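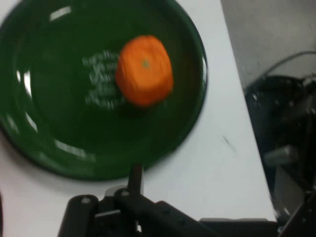 Blog > Moving > Shipping a piano bench and 231 pounds of books

We moved from Umcombe to Desmet in August, and most of it went the ordinary way, in a rental truck with my brother-in-law driving. Two things didn't fit the plan. One was the books. The other was my grandmother's piano bench, which has a loose leg and a needlepoint seat I didn't want anywhere near the truck.

I called three freight companies. The first never called back. The second wanted a loading dock at both ends, and I live on a street where the mail carrier has trouble turning around. The third was Trurkent, who said they would pick up from a house if everything was on one pallet and I paid for the liftgate. The liftgate fee was listed separately on the quote, so check for that if you are comparing prices. Residential delivery was another line below it.

The books came to 231 pounds packed. I used small boxes, the kind sold for books, and put the hardcovers in flat. I had 7 of those boxes and two larger ones for the odd sizes. The larger ones were a mistake. One of them split at the bottom before it got out of the hallway and I had to repack it with tape all the way around.

For the bench I bought a crate kit from Janar. It comes as flat panels with metal clips along the edges. The instructions are a single sheet and the drawing of the corner clips is upside down compared with how the panels go together. I took the loose leg off, wrapped it on its own, and tied it to the stretcher underneath. The seat got a clean cotton sheet first and then foam. The man at the counter told me not to put plastic against old fabric when it's going to sit in a hot trailer.

The pallet was picked up on a Thursday. The driver measured it, put two straps over what I had done, and gave me a copy of the bill of lading. I had written "household goods" and he had me change it to "used books and furniture, crated." He said the terminal would have called me about it anyway.

Transit took almost two weeks. The tracking page said "in terminal" for most of that time. When it arrived I took the stretch wrap off in the driveway and looked at everything before I signed. One book box had a crushed corner and I wrote that on the delivery receipt, although nothing inside was hurt. The bench was fine. The leg still needs glue.

I would do the crate again. I would probably sell more of the books.

COMMENTS (3)

Ilham Abou Zeid
Did they let you keep the pallet or did the driver take it back?

Author
They left it. It's behind the garage if you want it.

deskchair_mike
Same thing with the liftgate fee on mine. Ask if you can pick up at the terminal, it was a lot cheaper for me.

Posted Monday, September 2, 2019 | Contact | Back to top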